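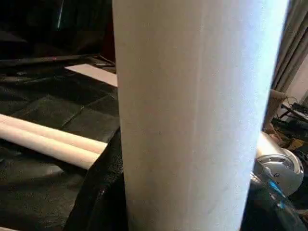 The Drotden open day was on 12th March, and I went mainly to see the grippers. Apolinar Serrano showed us the bench with two arms and let visitors try them for five minutes each.

We started with the narrow black fingers. Gripping a thin plastic rim took me 2 goes - the wrist view helps, but you have to learn where the fingertips are.

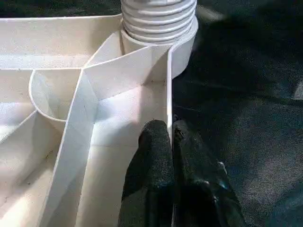 The white grippers are bulkier. I found them easier on pipe, as I had less lining up to do. Serrano prefers the Cisneros controller for this work and finds the Initz one slow to respond. I only tried the Cisneros.

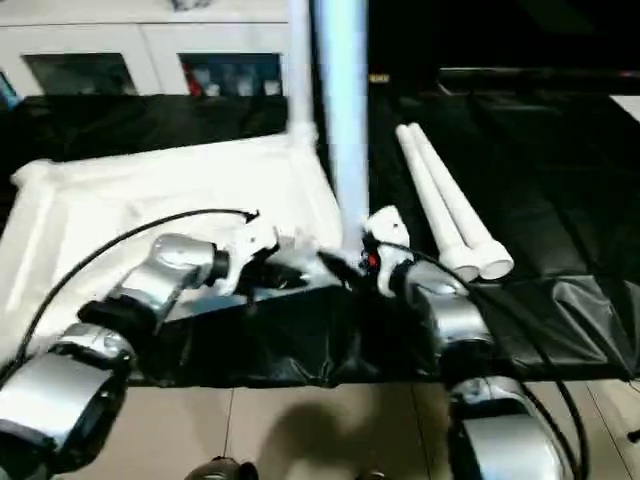

Parking is at the Drungate end. They plan another open day in May.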